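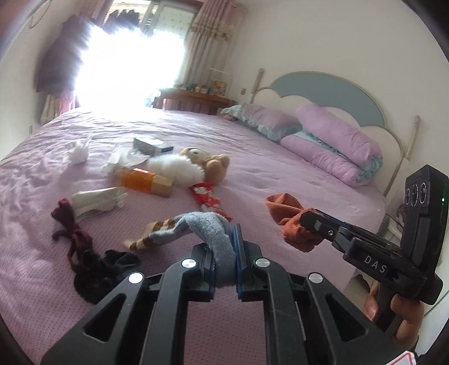 **Ticket 658 – Tondlow Watch Service, Hulterport**
**Category:** Movement fault, automatic, customer return
**Status:** Closed, pending customer collection
**Related ticket:** 381 (original service)

## Fault reported

The customer advised that a Haslinger three-hand automatic, serviced at this centre under ticket 381, was stopping overnight when taken off in the evening. The stated power reserve for the calibre is 40 hours. The customer also reported a gain of several seconds a day while the watch was worn, but did not consider this a concern.

## Initial assessment

The watch was received in good cosmetic order with the bracelet fitted. The crown screwed down correctly and the case passed a dry pressure test before opening.

- Fully wound by hand, dial up: ran for the full stated reserve.
- Worn on the test winder for one working day, then rested: stopped before opening time the next morning.
- Amplitude at full wind: within tolerance in all positions.
- Amplitude after winder test: low, consistent with a partly wound mainspring.

The mainspring and going train were therefore excluded. Further work was directed to the automatic winding module.

## Log

**Monday, 9:15 am** – Case back removed. Rotor turns freely with no side play. No rub marks on the inside of the case back.

**9:40 am** – Module removed from the movement. The first reversing wheel drives correctly. The second slips intermittently when turned anti-clockwise. Under magnification, the pawls were found to be sticking, with a film of lubricant across the upper face of the wheel.

**10:30 am** – Service notes for ticket 381 reviewed. The reversing wheels were recorded as oiled by hand. The manufacturer's sheet for this calibre specifies immersion in a dilute treatment, followed by drying, with no further oil applied.

**11:05 am** – Both wheels cleaned. The first was retained. The second continued to hesitate after cleaning and was set aside for replacement.

**1:20 pm** – Replacement wheel requested from Plurisgate, bin 783. The wheel supplied was for the earlier version of the module and has a different tooth count. Returned to stores with a note to relabel the bin. Correct part ordered.

**Following week** – Correct wheel received, treated and fitted with the retained wheel. Module reinstalled. Winder test repeated twice – the watch ran through the night on both occasions. Rate adjusted to reduce the daily gain. Gasket replaced and pressure test passed.

## Resolution

Incorrect lubrication of the reversing wheels at the previous service. The repair has been completed under the service warranty at no charge to the customer.

## Outstanding

1. Stores to confirm that bin 783 has been relabelled.
2. Bench sheet for this calibre to be amended to show the immersion treatment.
3. Customer to be notified that the watch is ready for collection. Photo identification and the original receipt are required.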